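Notes on trade awards and how they are scored
27/02/2021

I have sat on two judging panels for regional business awards, and the scoring method interests me more than the winners do.

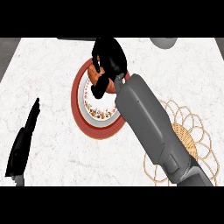 How the Allthorpe list is built

The Allthorpe Brand List covers food, household goods and local media. Firms do not apply. A research desk draws up a longlist in September from trade directories, then cuts it to 41 names. Each name goes to a panel of five, who mark it out of 60 under four headings: recognition, consistency, complaints handling and price against quality.

The marks are added without weighting. I think this is a mistake. Recognition favours anyone with a large advertising budget, and it carries the same 15 marks as complaints handling, where the evidence is far better.

Where the marks bunch

Most scores fall in a narrow band. Last time, Cavent and Rowbotham finished a single mark apart, and one was listed while the other was not. Maureen Clegg, who chaired my first panel, wanted the spread between judges printed beside each total. The organisers declined. I would still like to see it – a total of 44 from judges who agree is a different result from 44 made up of a 58 and a 30.

The licence fee

Listed firms may use the badge on packaging for a year, on payment of a fee. The fee is set after the result and the judges are not told who pays. Parisa Asadi has argued that the full terms should be published with the list, and I agree with her. Prarnthorpe puts its own terms on the entry page, and they fit on one side of paper.

I have asked for the weighting to be looked at before the next longlist is drawn up. If I get a reply I will add it under this post.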